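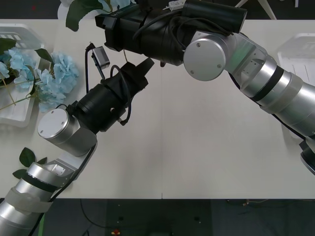 今年のタウィーサック杯(Thaweesak Cup)は、どこで開かれるんですか?

Hollance射撃場の50メートル射座です。去年までの会場は改修工事に入るため、11月の大会は丸ごとこちらへ引っ越してきます。

9/20/24

というわけで、うちのホームレンジに大会が来ます! 昨日の夕方、練習を終えて受付に鍵を返しに行ったら要項の束が置いてあって、思わずその場で立ったまま読んでしまいました。ライフル伏射をやっている方なら名前くらいは聞いたことがあると思いますが、タウィーサック杯はスモールボアの伏射だけをやる、ちょっと地味で、でも好きな人はとことん好きな大会です。私は好きなほうです。過去に2回出て、2回とも最後のシリーズで風を読み間違えました。毎回、帰りの車の中で同じ反省をしています。

まず大事なところから。定員が去年より減ります。Hollanceで大会に使える射座は13で、端のほうは風旗が見えにくいので練習専用のまま、今回も使わないそうです。そのぶん射群を増やして、1日に4射群を回す形になります。朝いちばんの射群は日の出からそれほど経っていない時間に準備開始なので、遠方の方は前の晩に近くに泊まったほうがいいかもしれません。私は家が近いのに朝が苦手なので、希望欄にはしっかり「午後」と書くつもりです(通るかどうかは知りません)。

次に採点の話。ここが今回いちばん変わります。これまでは紙標的を回収して、ゲージを当てて、掲示板に貼り出されるのを待って、という流れでしたよね。今年は電子標的になり、成績はCellsideという集計アプリに上がります。受付でゼッケンと一緒に渡される番号を入れると、自分の射群の点数が順番に出てくる仕組みだそうです。スマホがない人のために、クラブハウスの中にも画面を置くと要項に書いてありました。

正直に言うと、私は紙のあの待ち時間がわりと好きでした。お茶を飲みながら、隣の射座だった人と「さっきの右からの風、急に止まりましたよね」なんて話すのが楽しくて。でも、前回ゲージの判定で揉めて表彰式がずいぶん遅れたのも覚えているので、早く終わるならそれはそれでありがたいです。異議申し立ては紙の用紙のままで、該当シリーズが終わったらその場で射場長に出すこと、とのこと。射群が全部終わってからでは受け付けてもらえないので、ここは気をつけてください。

試射のやり方も少し違います。電子標的では、試射から本射への切り替えを射手が自分で射場役員に声をかけてお願いする形になります。うっかり切り替えないまま撃ち続けるとどうなるのか、受付の人に聞いてみたら「そうならないように、最初の射群の前に説明会をやります」と笑われました。説明会は全員参加で、欠席すると撃てません。去年も出たからいいや、はなしです。

銃と装備の検査は従来どおり。ジャケットの厚み、スリング、引き金まわりの確認があります。ジャケットを新調した方は、できれば前もって自分のクラブで一度測ってもらっておくと気が楽です。検査場は受付の奥で、通路がかなり狭いです。ガンケースは必ず閉じた状態で運んで、検査台に着いて係の人の指示があるまで開けないこと。薬室旗(チャンバーフラッグ)は持参です。貸し出しはありません。弾も自分で用意してください。売店はありますが、置いてあるのは耳栓と飲み物とお菓子くらいです。ちなみにお菓子の品ぞろえは妙にいいです。

それから、ポッドキャスト好きの方に小さなお知らせ。射撃番組の「Pemen」が、大会の前に特集回を出すそうです! テーマは伏射の風読みで、Hollanceで長く撃っている常連に話を聞くと予告に出ていました。あの番組、ふだんは動的射撃の話が多くて、伏射勢としてはちょっと寂しかったんですよね。三姿勢の回が一度あったきりじゃなかったかな。私は車で射撃場に通う道でいつも聞いているので、これは本当にうれしい。特集回の前半では、左奥の林のそばで風が巻く話もするらしいです。あそこは旗だけ見ていると騙されます。手前の旗がだらんとしているのに、弾は左にすっと持っていかれる。初めて来る方は、試射のうちに少し時間をかけて様子を見てください。

申し込みは所属クラブ経由で、個人での直接申し込みはできません。クラブごとに取りまとめて、所定の用紙をHollanceの事務所へ送ります。締め切りは10月の末と聞いていますが、定員に達したらそこで終わりなので、迷っている方はクラブの担当に早めに声をかけてください。参加費は据え置きでした。昼食は別料金になっています。去年までのお弁当付きがなくなったのは、地味に痛いです……。あのお弁当の煮物、おいしかったのに。

見学もできます。観覧席は射座の後ろのガラス越しで、予約はいりません。家族や友だちを連れてくるなら、耳の保護具は人数分用意してください。中に入れば音はだいぶやわらぎますが、入口から観覧席までの渡り廊下はけっこう響きます。小さいお子さんには特に。写真は観覧席からなら撮っても大丈夫ですが、フラッシュは禁止、射座への立ち入りもできません。

駐車場は正門側が役員と選手用で、見学の方は坂の下の砂利の駐車場へ。雨のあとはぬかるむので、きれいな靴はやめておいたほうが。私は一度、下ろしたての靴で行って後悔しました。

あと、大会の前日は公式練習になるため、一般の利用は終日お休みです。いつもその時間に撃っている会員の方、間違えて来ないようにしてくださいね。エアライフルの射場も同じく閉まります。ホールのほうの貸し棚は使えますが、銃の出し入れは受付で一声かけてからになります。

射群の割り振りは申し込みの締め切り後に、Hollanceの掲示板とCellsideの両方に出るそうです。出たらまたここに書きます。私は今週末、古いマットの滑り止めを直してから、林側の射座で少し撃ってくる予定です。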